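Do you really need to wash it after one wear?

Aug 12, 2022

Every few months a laundry product turns up promising to save us from ourselves. The latest to reach our mailbox is a "refresher" spray from Kolleo, which the leaflet says will let you skip seven washes out of 11. I asked where those numbers came from. The reply thanked me for my interest and attached the same leaflet.

I'm in favour of washing less. Heating water costs money, dryers are hard on elastic, and most of what lands in the hamper in our house isn't dirty. What I don't buy is that cutting back needs a bottle. A hook on the back of a door does much the same job, and it doesn't smell of imitation cedar.

The reader letters on this were more mixed than I expected. Plenty of you already keep a halfway pile for clothes too worn for the drawer and too clean for the wash. A few of you think the rest of us are disgusting.
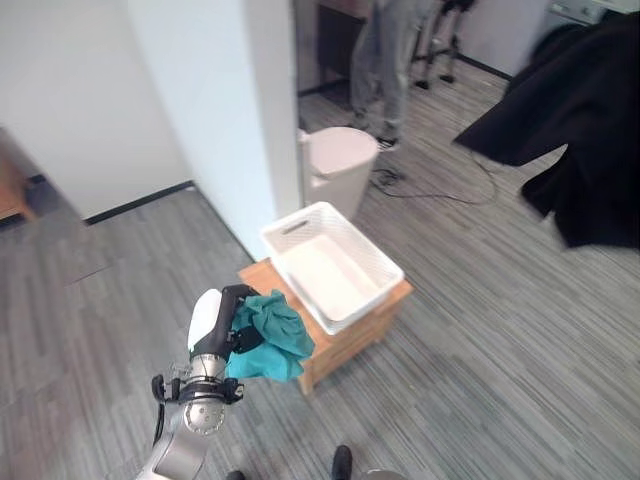

Levente Szabó writes that the halfway pile is a fraud, and that anything left in it longer than two days should go straight in the machine, as it will have picked up the smell of whatever it was sitting under. He hangs his shirts by an open window overnight and decides in the morning with his nose. He also wants it noted that he has never bought fabric softener and his towels are fine.

I'm with him on the softener. On the two days, I'd say it depends on the shirt. Wool can go a long while between washes if it gets some air. Cotton tees worn next to the skin in August can't, and no spray will talk me out of that. Jeans are where people get religious, and I'm staying out of it this month.

Then there's the Flurkach, a zippered bag with a charcoal panel that you hang your worn clothes in. It sells for $110, or $125 with the second panel. I borrowed one and put in a sweater that had been to a fish fry.
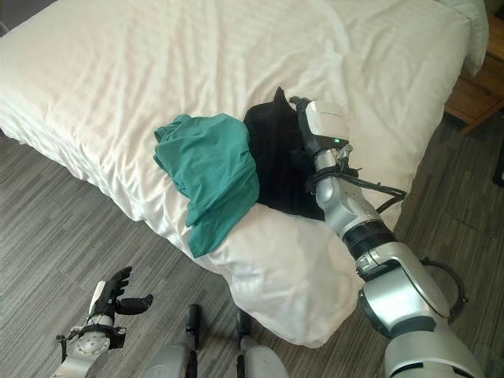 After a night in the bag it still smelled of fish. After a second night it smelled of fish and, faintly, of bag. I hung the sweater on the porch the next afternoon and by supper it was wearable — not perfect, but I wore it to the library and didn't get any looks. To be fair to the makers, I only tried the one sweater, and it was a lot of fish.

If you want to cut down on loads, start with the care label and your own nose. Spot clean the collar. Let things dry fully before you fold them. Run the machine full, and on cold unless somebody has been sick.

I'll do dryer balls in December, including the felted ones from Skavitz that three of you have asked me about. If you've kept any sort of before-and-after record on drying times, send it in. "They seem fluffier" doesn't count.
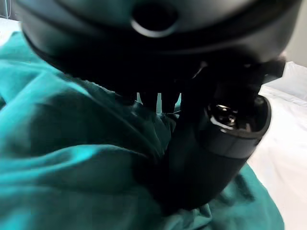 Wash day, or possibly not.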